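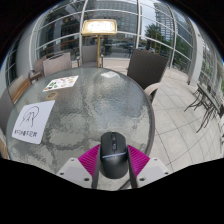

Why does a computer mouse sulk on a glass table?

Most mice today have a tiny light and a tiny camera underneath. The camera takes hundreds of pictures every second, and a chip compares each one with the last. If the specks have slid left, the mouse has gone right. Clever, for something with no head.

The trouble is that it needs specks. Wood has them. Paper has them. Clear glass has hardly any, so the light goes straight through and the pointer sits there like a cat that has heard its name.

Bumpy glass, the sort on garden tables, is a bit of a gamble. The ripples send the light off in odd directions, and the pointer may wobble, hop or behave perfectly until you need it.

Try this: slide a sheet of plain paper under your mouse and draw a slow circle. Then take the paper away and draw it again — same hand, same mouse. Which circle came out rounder?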